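Folding a T-Shirt on a Soft Surface: Project Report
Kyung-tae Ra, Girnness Design Workshop
3 comments | 40 shares

Our project began with a laundry pile and a disagreement over whether a shirt folds better if you smooth it first or simply pick it up and let it hang. I was firmly a smoother (my grandmother would allow nothing else), so I was given the first set of trials and rather a lot of ironing to go with them.
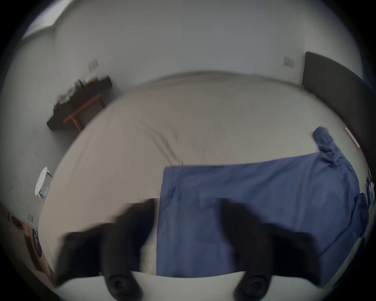
We chose plain cotton because it creases easily and forgives nothing. Each trial started from a heap and ended when the shirt made a rectangle we could carry to the shelf without it flopping open. The Dridance method, which our tutor passed on to us, asks for both sleeves to be dealt with before the hem is touched, and I must say it took me a good while to stop reaching for the hem first! 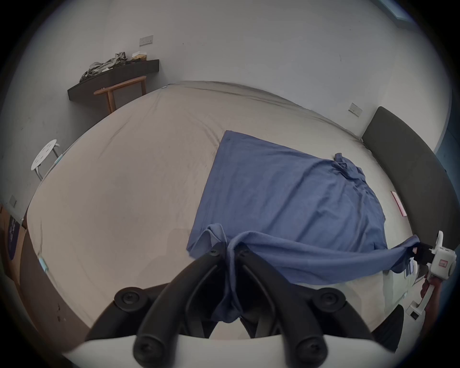
Soft surfaces turned out to be the real difficulty. If you press down to flatten one wrinkle the cloth underneath shifts too, and you have made yourself another a little further along. Pulling from opposite corners worked far better for us than patting, though if you pull too hard the fabric springs back when you let go, and then you are chasing the collar all over again.
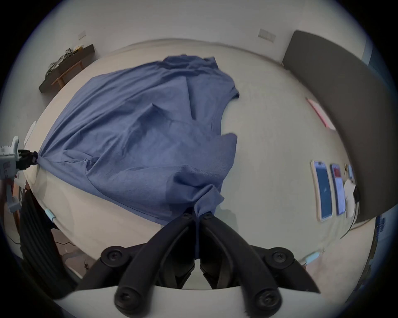

What we would change

We logged 436 folds in November, and I would happily have done fewer and written better notes on each. Next term we hope to try 4 kinds of fabric, starting with the heavier Rakena jersey.

Contact: Girnness Design Workshop | Back to top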